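7 October 2026
By the Clilleo sports desk

The academy at Mavudstead takes players from the age of nine and loses most of them before they turn 18. Its head of youth recruitment, who asked to be identified by job title only, has held the post for three seasons. The interview took place in an office above the indoor pitch, between an under-15 session and a call to another club.

The first subject was the under-18 squad, which lost 2 of its starting defenders in August. Both went to Pornmont on two-year deals.

"We offered them the same length of contract," the recruitment head said. "The difference was minutes. Pornmont could show them a depth chart with a gap at left back and a gap at center half. Our first team has 3 left backs under 25."

The club receives a training fee for each departure, calculated by years of registration. The recruitment head would not give the sum but said it covered the cost of one full-time scout.

Recruitment at Mavudstead runs on a database supplied by Sönmez, which logs every youth match the club attends. At the start of this season it held 493 active player files. A file is opened after a second viewing and closed after 12 months without an update.

"A file is a low bar," the recruitment head said. "It means two scouts on two different days wrote something down. Of those 493, we invited 59 to train with us. Of the 59, most went home after six weeks with a written report. The report goes to the family and to the boy's school team."

The trial itself was extended from four weeks to six last year. Under the old system, the recruitment head said, coaches were rating the players who settled quickest. Late arrivals from outside the region scored poorly on passing and positioning in the first two weeks, then caught up by the fourth, when the decision had already been made.

Asked about physical testing, the recruitment head was cautious. Sprint times and jump height are recorded, but neither is shown to the coaches until the end of the trial. Birth month is recorded too, and the scouts have a quota for players born in the second half of the selection year.

"If you leave it alone, you end up with a team of boys born early in the year who are ten pounds heavier than everyone else," the recruitment head said. "They win at 14. At 18 the weight has evened out and you find out who can receive the ball under pressure."

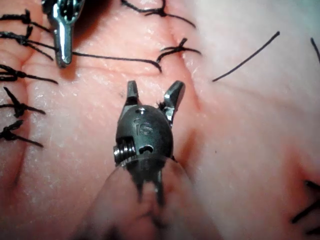

"The other thing we changed is position. We don't register anyone under 14 as a goalkeeper or a striker or anything else. The file has a field for it and we leave the field blank. One of our current midfielders played his first two seasons here as a center half, and he reads the game better for it."

The policy has critics inside the building. The goalkeeping staff want specialists from 12, and the recruitment head conceded that they had a case. A compromise is being tested this season, with two extra handling sessions a week open to anyone who asks.

On loans, the club plans to send fewer players out. Four left last season and only one started more than half of his team's games. Future agreements will include a recall date in midseason - something the club did not ask for in the past.

The under-18s are sixth in their league. The recruitment head said the table was checked once a month, and that the next contract decisions would be made in the spring.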